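**Pipette reads low in the morning, fine by the afternoon**

Asked by Humaira Zaidi, 16/02/2018
Viewed 2961 times

I look after the bench in a small water testing lab. We do pool water, private wells and a few fish farms. It's mostly me, plus a student in the summer.

We have a single-channel adjustable pipette that I use for nearly all the standards. Every week I check it by weighing water: set it to 100 µl, dispense into a small covered pot on the balance, write down the weight, do it again. I do 5 readings and take the average.

Since November the morning checks have been coming out low. The first reading is always the worst, the second is a bit better, and by the last one it's nearly right. If I repeat the whole thing after lunch it's fine from the start. The service company had it in last summer and the certificate was clean. 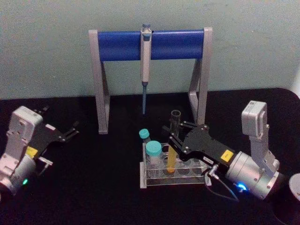
Storage was the first thing I looked at. I used to leave it lying on the bench between jobs, and my old supervisor told me off for that more than once. It now hangs upright on a stand with a blue bar across the top, and it goes back there after every use. That made no difference to the morning readings, so I don't think liquid is running back into the body.

I've also tried a new box of tips (same make as before, Skiltiner, the ones that were recommended for it). No change. I had a look at the end where the tip goes on and there are no scratches or cracks that I can find. The balance passes with its check weight every morning before I start.

The water comes from the purifier in the corridor and goes into a bottle which lives on the windowsill. The heating comes on when I arrive, so the room is cold at first. I let the balance warm up but not much else. 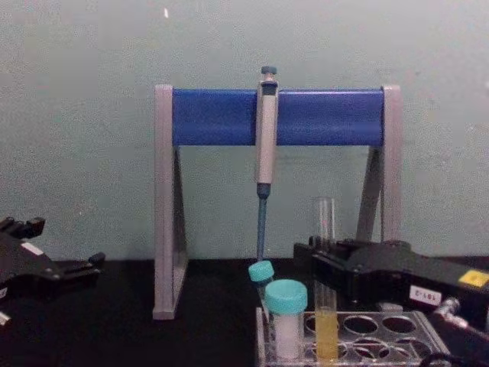

What I can't work out is whether this is a fault that needs a service now or something in the way I'm doing the check. The next service is due in 6 months and I would have to send it away, which leaves me with one old spare that nobody trusts. Has anyone had the same pattern?

---

**Oduor Makori**

Sounds like the seal has gone. Ours did that. Send it in, they'll change it for not much money.

---

**Qiuyue Xia**

I wouldn't send it off yet. A worn seal normally reads low all day, and yours comes good after lunch. Two things fit what you describe.

The first is pre-wetting. If you put on a fresh dry tip and go straight to weighing, some of the water evaporates into the air inside the tip and the first delivery comes out short. Later ones improve as that air gets damp. Draw up and empty the tip a few times back into the water before the first weighed reading. Do you do that now? You didn't say. If you change the tip between readings, wet the new one as well.

The second is temperature. The pipette, the tips, the water and the room all need to be the same. A bottle on a windowsill in winter is not going to match a room with the heating on, and the pipette warms up in your hand while you work. Move the bottle next to the balance the evening before. Leave the check until the room has settled. Put a thermometer in the water and write the figure down beside the weights.

Also make sure you are converting weight to volume. 100 µl of water at normal room temperature does not weigh exactly 100 mg, it's slightly less, even with a perfect pipette. There are tables for it. That won't explain the morning and afternoon difference but it could explain part of the "low".

For the seal, Oduor could still be right. Quick test: fill a tip at the maximum volume, hold it upright in the air and watch the end. If a drop forms, it leaks. Don't do this with cold water in a warm room or you'll see a drop whatever the seal is like.

---

**Humaira Zaidi**

Thank you both. No, I wasn't pre-wetting for the check, although I do it for the real samples. The drop test was fine at maximum. I've moved the bottle and will do next week's check mid-morning.

---

**Peiyu Ren**

Agree with Qiuyue. I'd add that dry air makes all of this worse, and heated rooms in winter are dry. We stand a small dish of water inside the balance draught shield, and the readings are steadier with it. Keep your old results too. If the afternoon ones start to slip as well, then book the service.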